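Durkar Moot Court Bench Timer and Casebook Set
Sold by Prostdale Academic Supply

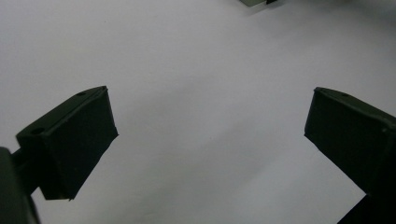 Dark green gripper fingers over a white surface.

The Durkar set comes in one box: a bench timer with three lights, a bound casebook for an appellate moot, and 5 judge's folders. The problem, Oksanen v. Brarnik, is a made-up dispute over a cross-border data contract. Law schools and debate clubs are the usual buyers.

The publisher says the casebook will "transform oral advocacy." We doubt a casebook does that. It runs to 345 pages, and most of those are reprinted treaty text your students can already get free from the library. The useful part is the record and the bench memo, which are tight and well edited. The memo takes the weaker side's arguments seriously, and that is rarer than it should be.

The timer is fine. It goes green, yellow, red, and it beeps. The beep can be turned down but not off - worth knowing if your judges like to let people finish a sentence. The box says you can read the display from the back row. Try it in your own room before you believe that.

Folders are plain card with a scoring sheet inside. The sheet adds up to 93 points. We asked why and did not get a clear answer.

Price: $345 per set
Item number: 3000
Weight: not listed by the maker
Returns: unopened sets only

A revised problem was promised for February. We have not seen it, and we would not plan a course around it.

Page updated Apr 29, 2019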